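How to enter your first judo tournament

Entries for the Lavside Open close at the end of the month, and the club has been getting the same questions from parents and adult beginners. Most of the answers apply to any local tournament, so keep this page handy for the Wostia Cup in December as well.

Step 1. Check your grade and membership

You need a current membership card and at least a yellow belt. If your membership runs out before the day of the event, renew it first. The entry system checks the expiry date against the date of the tournament and will reject you if it falls short. Renewals can take a week to show up.

Step 2. Pick the right division

Divisions are set by age, sex, grade and weight. Age is counted by year of birth, so a child who turns 12 in December is already in the under-13s. Adults under green belt go in the novice division. If you have wrestled or done sambo at a serious level, tell your coach before you enter as a novice.

Step 3. Choose your weight honestly

Weigh yourself in the morning, before breakfast, on three different days. Enter the category you are in now. Junior categories at Lavside include under 33 kg and under 36 kg, and a child sitting right on the line should go in the heavier one. We don't allow juniors from our club to cut weight.

Step 4. Fill in the online form

Use the name on your membership card, spelled the same way. Under "club", choose Vurnent Judo from the list and don't type it in yourself – that creates a second club and the draw will not keep team-mates apart. Pay by card at the end. You should get a confirmation email within the hour. If it doesn't arrive, check your junk folder, then write to Gönül Bayram, who looks after our entries.

Step 5. Check your judogi

The sleeves must reach the wrist bone and the trousers must reach the ankle. Patches on the chest are limited in size, so take off anything you sewed on yourself. Bring a white judogi and, if you own one, a blue. Women and girls wear a plain white T-shirt or leotard underneath. Cut your nails the night before, and leave earrings and hard hair clips at home.

Step 6. Weigh-in

Bring your card and some photo ID. Juniors are weighed first, from 8 am, and adults after that. The test scales are open for half an hour beforehand and you can use them as often as you like. The official scales count once. If you are over, you can move up a category only if there is still room in it.
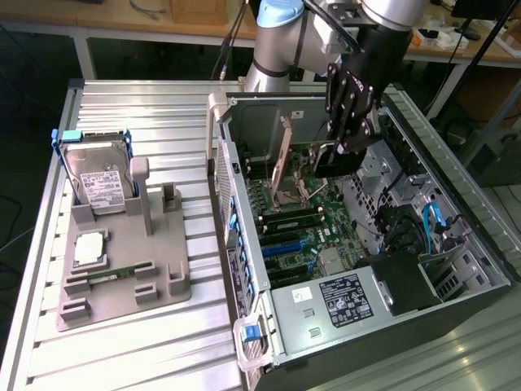
Once you have been weighed, eat something plain and drink water. The draw goes up on the wall near the control table when all the categories are closed. Find your mat number and your first opponent, and start warming up when the contest three before yours is called.

Step 7. On the mat

The first name called wears the white belt or white judogi, the second wears blue. Bow at the edge of the mat, again at the mark, and wait for "hajime". When you hear "matte", stop at once and go back to your place. Coaches may speak only during breaks in the contest. Severin Hollenstein will be in our chair on mat 1 and Remedios Cuesta on mat 2.

Losing your first contest does not always end your day. Novice categories with five or fewer entries are run as a round robin, and the larger ones have a repechage, so stay in your judogi until the control table tells you that you are finished.

Page last updated Mon 29 July.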